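Jekumano 育児期大学院生助成 よくある質問

最終更新 2026年1月18日

Jekumano 育児期大学院生助成(以下「本助成」)の申請、交付、報告に関する質問をまとめたページです。募集要項と本ページの記載が異なる場合は、募集要項を優先します。申請システム Welen の操作方法は、同システムのヘルプを参照してください。 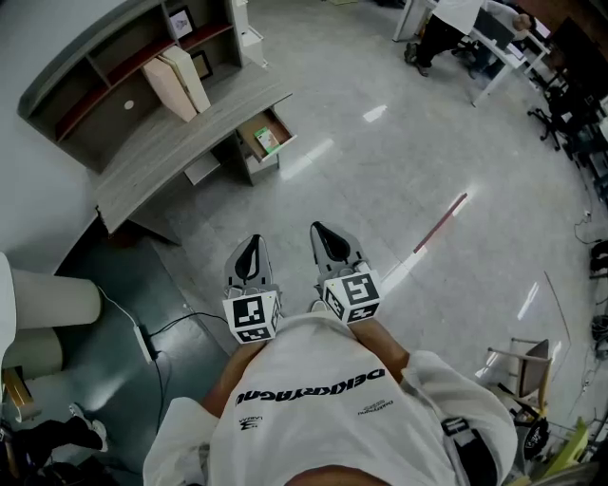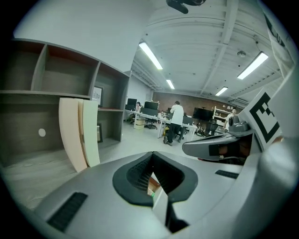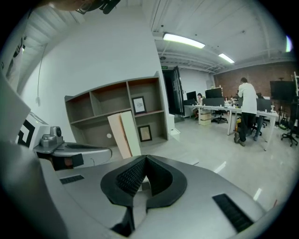
申請資格について

申請できるのは誰ですか。
申請時点で大学院の博士後期課程に在籍し、6歳以下の子と同居して養育している方です。性別、国籍、専攻分野は問いません。修士課程および博士前期課程の在籍者は対象外です。一貫制博士課程の場合は、博士後期課程に相当する年次から申請できます。

子の年齢の基準日はいつですか。
申請受付の最終日を基準日とします。基準日の翌日以降に子が7歳の誕生日を迎えても、申請資格および交付決定には影響しません。

出産予定の子は対象に含まれますか。
基準日までに出生していない子は含まれません。基準日までに出生し、住民票への記載が完了していない場合は、出生届受理証明書で代用できます。

配偶者も大学院生です。両方が申請できますか。
それぞれが資格を満たしていれば、個別に申請できます。ただし、同一の保育利用について両方が費用を計上することはできません。二名とも採択された場合は、交付手続きの際に費用の按分表を提出していただきます。

休学中でも申請できますか。
申請自体は可能です。交付期間の開始日までに復学することが条件となります。復学が遅れる場合は、開始日より前に Welen の「状況変更届」から連絡してください。連絡がないまま開始日を過ぎた場合、採択は取り消しとなります。

常勤または非常勤で就業しています。制限はありますか。
就業形態および勤務時間による制限はありません。自営業、個人での起業も同様です。勤務先から学費補助を受けている場合は、申請書の「他の支援」欄に記入してください。

単位取得後退学の扱いはどうなりますか。
在籍していない期間は対象外です。退学後に論文提出資格のみを保持している方は、科目等履修生や研究生として籍がある場合でも申請できません。

対象経費について

どのような費用に使えますか。
学位論文の執筆および調査に直接必要な時間を確保するための保育費、調査に伴う交通費、調査票の印刷費と郵送費、オンライン調査ツールの利用料、文献複写費が対象です。授業料、入学金、住居費、食費は対象になりません。

パソコンや周辺機器は購入できますか。
購入できません。リース料およびレンタル料も同様です。データ解析ソフトウェアについては、交付期間内に利用が終了する期間契約に限り計上できます。

保育費の上限はありますか。
一時間あたり最大2,000円まで計上できます。これを超える部分は自己負担です。保育事業者の入会金、年会費、キャンセル料は計上できません。病児保育は上限の計算方法が異なるため、要項の別表を確認してください。

親族に子を預けた場合の謝礼は対象になりますか。
三親等以内の親族への支払いは対象外です。同居人への支払いも、続柄にかかわらず対象外とします。

保育利用券 Lu は併用できますか。
併用できます。Lu で支払った額を差し引いた残額のみを計上してください。領収書に Lu の利用額が記載されていない場合は、利用明細を添付する必要があります。

アンケート調査の回答者への謝礼は計上できますか。
計上できます。電子ギフト券で支払う場合は、購入時の領収書に加えて配布記録を保管してください。配布記録には回答者の氏名を書かず、整理番号、配布日、金額のみを記載します。抽選方式の謝礼は、所属機関の倫理審査で承認された実施計画に明記されている場合に限ります。

申請手続きについて

申請書の分量に決まりはありますか。
添付する研究計画書は、表紙と参考文献を除き16ページ以内です。図表はページ数に含みます。超過した部分は審査の対象になりません。書式は Welen の申請画面から取得し、余白と文字サイズは変更しないでください。

英語で申請できますか。
日本語または英語で申請できます。一つの申請書のなかで言語を混在させることはできません。専門用語の原語併記は混在とみなしません。

指導教員の推薦書は必要ですか。
推薦書は不要です。在籍状況と論文の進捗を確認するため、指導教員の確認書を提出していただきます。確認書は指導教員が Welen に直接登録します。申請者が代理で登録した確認書は無効です。指導教員が交代する予定の場合は、申請時点の指導教員が登録してください。

調査がまだ始まっていない段階でも申請できますか。
申請できます。人を対象とする調査では、所属機関の倫理審査の状況を「申請前」「審査中」「承認済」のいずれかで記入します。承認が得られるまで、調査に係る経費の執行は認められません。保育費は承認前でも執行できます。

申請後に内容を修正できますか。
受付期間内であれば、Welen で申請を取り下げたうえで再提出できます。再提出すると受付番号が変わります。指導教員の確認書は引き継がれないため、再登録を依頼してください。受付期間終了後の修正は、連絡先の変更を除き受け付けません。

申請画面で「添付エラー」と表示されます。
ファイル名に全角記号または空白が含まれている可能性があります。半角英数字に変更して再度添付してください。パスワードを設定した PDF は受け付けられません。

審査と交付について

審査はどこが行いますか。
書面審査は Patberg が担当します。面接は実施しません。申請者と同一の機関に所属する審査員は、その申請の審査から外れます。

結果はいつ分かりますか。
7月中に Welen 上で通知します。通知の掲載と同時に、登録アドレスへ案内メールが送信されます。電話による合否の問い合わせには回答しません。

不採択の場合、理由は開示されますか。
評価項目ごとの区分を Welen で閲覧できます。個別の講評は作成していません。次回の募集への再申請に制限はありません。

採択後に必要な手続きは何ですか。
通知日から14日以内に、承諾書、在学証明書、子との続柄が分かる住民票の写しを Welen に登録してください。住民票の個人番号は、省略されたものを使用するか、判読できないように塗りつぶしてください。期限までに登録がない場合は辞退として扱います。

助成金は前払いですか。
保育費は四半期ごとの精算払い、調査に係る経費は概算払いです。概算払いを受けた経費に残額が生じた場合は返還の対象となります。振込先は申請者本人名義の口座に限ります。旧姓名義の口座は、氏名の変更を確認できる書類を添付すれば使用できます。

他の奨学金や研究費と併給できますか。
本助成の側では併給を制限しません。相手方の制度で制限されていることがあるため、申請前に各自で確認してください。同一の経費を複数の制度に計上することはできません。

変更と報告について

経費の費目間で流用できますか。
保育費から調査経費への流用は、事前に承認を受ければ可能です。調査経費から保育費への流用はできません。

交付期間中に転居または転学した場合はどうなりますか。
転居の場合は住所変更のみで足ります。転学の場合は、転学先の在学証明書と新しい指導教員の確認書を登録してください。研究課題が変わるときは、継続の可否を改めて審査します。

交付期間中に子が対象年齢を超えた場合、返還が必要ですか。
返還は不要です。期間終了まで同じ条件で利用できます。

論文が完成しなかった場合、助成金を返還しますか。
未完成であることのみを理由として返還を求めることはありません。実績報告書には、その時点の章構成と執筆状況を記載してください。実績報告書が未提出の場合は、全額の返還を求めることがあります。

論文に謝辞を記載する必要はありますか。
謝辞欄に助成名と受付番号を記載してください。英文の場合の表記は Jekumano Grant です。匿名査読の投稿原稿では記載を省略し、採録後に追記してかまいません。

領収書の原本は提出しますか。
提出は電子データのみです。原本は交付期間の終了後も、要項に定める保存期間が満了するまで各自で保管してください。感熱紙の領収書は、受領後すみやかに複写または撮影したデータも併せて保存してください。

問い合わせ先
Welen にログインし、「問い合わせ」から送信してください。申請後の問い合わせには受付番号を記入してください。ログインできない方は、ログイン画面の下にある専用フォームを利用してください。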